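Toaster week, day three
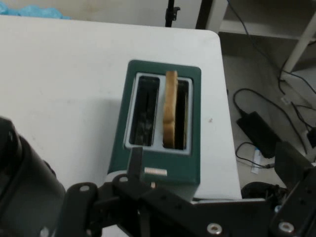
Page last changed: Wednesday, 4:40 pm

Started at nine with the green toaster again. The plan for November is 900 episodes on this one task, bread into the slot, and by last night we had 200 that passed review. I wanted a good morning to catch up.

The wrist view is the one I care about most now. From up there both slots show, and with a slice standing in the right one and the left one empty you can tell at a glance which way an episode went. The side camera is no use for that. I wrote to the Plolurmont people and asked them to make the wrist view the first thing a reviewer sees. They said maybe next release.

Spent the first hour on grasp height. If I pick the slice up too low, the fingers reach the top of the toaster before the bread is in far enough to let go. If I pick it too high, the slice swings. I settled on a grip near the top crust and kept to it for a whole batch, then changed it on purpose for the next one. Braster wants variety in the set, and last month's model only knew one way to hold anything.

Bread is a bigger problem than I thought it would be. A fresh slice bends after a few tries and the corners go. Lightly toasted holds its shape much longer, so I use that for most runs and save the soft slices for the end of the day. Crumbs get swept off between batches.

Lost 2 episodes before lunch when the recorder stopped and I kept driving the arm. My fault, I didn't look at the light. Threw out a few more where I had bumped the slice on the rim and then fixed it. Went back and forth on those - Masri keeps recoveries, Forkeron drops them. I put them in a separate folder and will decide later.

Afternoon was left slot only. Slower. My wrist wants to turn the other way and the first tries were ugly, but they got smoother.

Labels done up to the lunch break. The rest can wait for tomorrow. Need to buy bread, and move the toaster a little and turn it before the next batch so the position isn't always the same.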